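Accueil > Projets étudiants > Travail du bois > Aménagement d'atelier

Rapport de projet : aspiration d'un petit atelier en sous-sol
Sachiko Tanabe, Walid Smadi

Le réseau dessert 2 machines, une scie à ruban Hidel et une raboteuse Sýkora. Le collecteur passe sous les solives. Débit mesuré à la raboteuse : 1 185 m³/h avec les deux trappes ouvertes, 2 165 m³/h avec une seule. Les joints ont été repris en June, puis en colle néoprène.

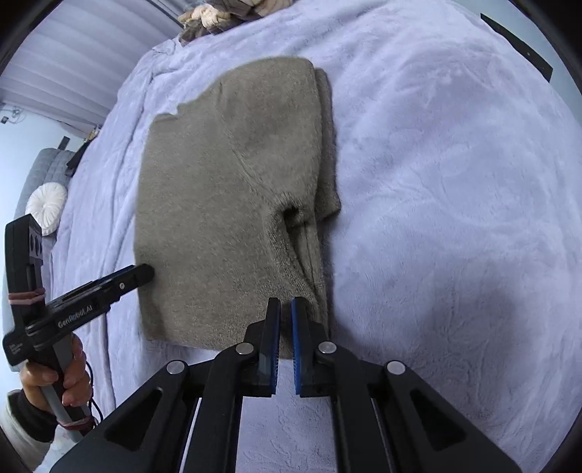
Quelle longueur de gaine souple reste en place ?
Dix-huit centimètres, au raccord de la raboteuse. Le reste est en tube rigide.

Classé dans : Atelier, Aspiration
3 partages | 2 commentaires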